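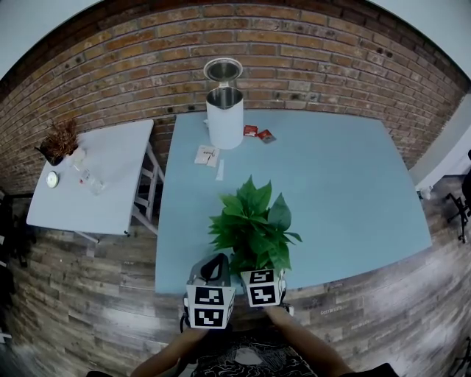 Tempo de leitura: 3 min

Perguntas frequentes: mesas de apoio, recipientes e plantas de interior
Por Wouter Dierckx — 13 de janeiro
Imprimir | Enviar por e-mail

As respostas aplicam-se às mesas dobráveis e fixas de uso doméstico, encostadas a parede de tijolo à vista, e aos recipientes metálicos com tampa separada. Para a gama Silar de exterior, consulte a página própria.

Posso encostar a mesa diretamente ao tijolo?

Pode, desde que a parede esteja seca. O tijolo à vista não é uma superfície plana e o bordo do tampo toca apenas nas saliências. Se houver argamassa solta ou pequenos furos nas juntas, escove a zona antes de encostar a mesa e aspire o pó. Em paredes que confinam com o exterior, deixe uma folga de 3 cm entre novembro e o fim do inverno.

Onde deve ficar a planta?

Uma planta de folha larga e brilhante, num tampo azul-claro como o da fotografia, fica melhor à frente, perto do bordo por onde se trabalha: a rega e a limpeza das folhas fazem-se sem passar o braço por cima dos outros objetos. Se a planta for permanente, recue o vaso o suficiente para que a base assente por inteiro no tampo.

É preciso prato por baixo do vaso?

Sim, em qualquer tampo pintado ou lacado. A água que sai pelos furos de drenagem deixa um anel que nem sempre se remove. Regue no lava-loiça, deixe escorrer e só depois reponha o vaso na mesa.

Como se pousa a tampa de um recipiente aberto?

Com a face interior para cima ou inclinada contra a parede. No segundo caso, confirme que o bordo inferior tem apoio firme; uma tampa redonda rola com facilidade se a mesa for empurrada. Não a apoie contra tijolo com eflorescências (o pó branco dos sais), que risca o aço polido.

O interior metálico perdeu o brilho. O que uso?

Água morna, detergente neutro e pano macio, no sentido do acabamento. Para manchas de calcário, uma solução fraca de ácido cítrico durante poucos minutos, seguida de enxaguamento completo. Lixívia e palha-de-aço estão excluídas. O exterior branco limpa-se apenas com pano húmido.

O que fazer com cartões, tiras de papel e pacotes pequenos?

Retire-os antes de regar ou de limpar o tampo. Papel húmido adere à pintura e pode transferir tinta. Os pacotes pequenos podem ficar junto do recipiente, do lado oposto à planta. Guarde as instruções e os talões numa bolsa à parte — a assistência pede a referência impressa.

Uma segunda mesa dobrável ao lado aguenta o mesmo peso?

Em geral, não. O limite depende do modelo e vem indicado na etiqueta sob o tampo. Na mesa Cirer fixa é de 100 kg, com carga distribuída; na dobrável é de 88 kg. Verifique se as travessas das pernas estão bloqueadas antes de carregar e não use a mesa dobrável como degrau.

Que distância devo deixar entre as duas mesas?

A necessária para abrir e fechar as pernas sem bater na mesa vizinha. Alinhar os tampos só compensa quando têm a mesma altura.

Como peço peças de substituição?

Indique o modelo e a cor. Os pés de borracha têm a referência 246 e servem nas duas versões. Os pedidos são tratados por Unathi Kekana, no armazém Verbeke.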